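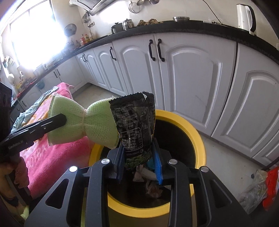

Ticket 142: Trash disposal rule, hand-held gripper sessions
Project: Drundum kitchen tasks
Raised by: Site lead, Cania
Status: Reopened
Priority: Normal

Original report, Monday

The checker is rejecting takes for "second tool in work area during disposal." The operator asks if the rule is wrong or the take is wrong. They held a snack bag over the bin with one gripper and had the scrubbing sponge in the other. The sponge was touching the side of the bag. The guide from Prirard says one item per tool and says nothing about the idle tool. Please clarify.

Reply from support, 9:24

The rule you want is 4.2 in the current guide: "The tool not in use should be kept clear of the item." We suggest setting the sponge down before picking up trash. Closing.

Reopened by site lead, 10:05

Please don't close this yet. "Should" and "clear" are doing a lot of work in that line. Clear by how much? The checker appears to use a fixed number and I can't find it written down anywhere. If there is a number, put it in the guide. If there isn't, I'd like to know what the checker is measuring.

Also, setting the sponge down adds a step that isn't on the task card. Last time we added a step we got rejected for that too.

Reply from support, 11:40

Checked with the people who maintain the checker (Yook build, January). The limit is 90 mm between the idle tool and the item, measured at the fingertips. It was meant for two-arm cells with fixed mounts and was copied over when the hand-held profile was made. We were told it is "generally suitable."

Site lead, 12:15

Suitable according to what test? A fixed cell has a known base position. Two hand-held grippers are wherever the person's hands are. In a kitchen with the bin on the floor, both hands come down over the same opening. I don't see how anyone stays 90 mm apart for a whole take without holding the spare hand out like a wing, and then the motion is no good to anyone.

I reran the checker on 24 takes from the same task. Same files, same settings, two passes. Four takes changed result between passes. So before we argue about the number, the checker doesn't agree with itself.

Reply from support, 2:30

We can reproduce the changed results. The likely cause is the fingertip estimate when the item is dark and the fingers are dark. The blue pads help when they are in view, less so when they are pressed against the item. Proposed workaround: turn the distance rule off for hand-held sessions and use the manual checklist until it is fixed.

Manual checklist for disposal steps, draft

Item gripped low enough that the top stays upright over the bin.
Item over the opening before release, not over the rim.
Idle tool may hold a cleaning item if the task card lists one.
Contact between the two items: log it, do not reject.
Floor around the bin left as found unless the card says otherwise.

Site lead, 3:10

Better. Two objections. "Low enough" is the same problem as "clear" — two reviewers will read it two ways. And I don't agree that contact is harmless in every case. A sponge brushing a bag headed for the trash is one thing. The same sponge going back onto a plate afterward is a hygiene question, and the guide skips it completely. I'd want a line saying a cleaning item that has touched trash is treated as dirty for the rest of the session.

Reply from support, 4:45

Hygiene line added to the draft. "Low enough" changed to "in the lower half." Distance rule is off for your site only. Takes rejected under it can be resubmitted with this ticket number in the notes field.

Site lead, 4:52

Resubmitting now. Leave the ticket open until the two-pass difference is explained in writing. Switching off a rule at one site doesn't fix the checker, and other sites are still being scored by it.

Status: Open, waiting on checker maintainers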